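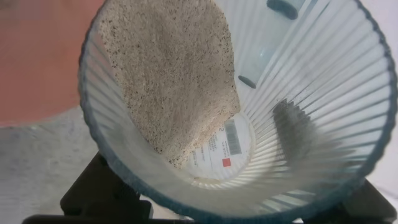
4.2 Wrist camera and pouring trials

The Ostlow kit is sold as an add-on for small bench arms. It consists of a two-finger gripper, a wrist camera, a mounting plate and a software license for the Kurek control package. We tested the unit as supplied, at a list price of 3,250 euros, and made no changes to the finger pads or the lens. The camera sits close enough to the fingers that a cup held on its side presents its mouth to the lens, and the material inside can be viewed during handling. Figure 3 gives a typical view from the pouring task. The speckled granular material lies against one side of the ribbed wall, the base label with its barcode and the number 2 is visible through the clear plastic, and the gripper pads show through the wall at the upper right. A thin band of pale residue is left in the corner between base and wall. The vendor's fill estimator, which works from the outline of the material, has to separate that outline from the ribs and from the shadow on the right side of the cup.

Figure 3. Wrist camera view of a ribbed cup during the pouring task.

Each trial began with the cup upright in a fixed holder. The arm picked up the cup, moved it over a tray, tilted it to a set angle and held it there while the estimator ran. We carried out 100 trials with the default settings. Tray mass was logged by a bench scale and used as the reference. The cup was weighed separately before and after each trial so that spillage outside the tray could be calculated.

The estimator was reliable while a large part of the wall was covered. It became less stable toward the end of a pour, when the remaining material formed a narrow patch with a crumbly edge. In this range the software often merged the edge of the material with the nearby ribs and reported a fill level higher than the scale reading. Residue at the base was usually ignored. For coarse dosing this may be acceptable, but users who need a complete transfer should add a tapping step or a final weighing.

Grip force was left at the value recommended in the Cestov cup profile, which ships with the kit. We saw no slip at this setting. Higher values deformed the rim and changed the flow of the material, and we do not recommend them for thin-walled cups.

The manual describes the calibration routine only briefly. The present procedure follows notes prepared by Ksawery Jasińska, who also set up the tray and scale. Results for smooth-walled cups and for the Brokell gripper, tested under the same conditions, are given in Section 4.3.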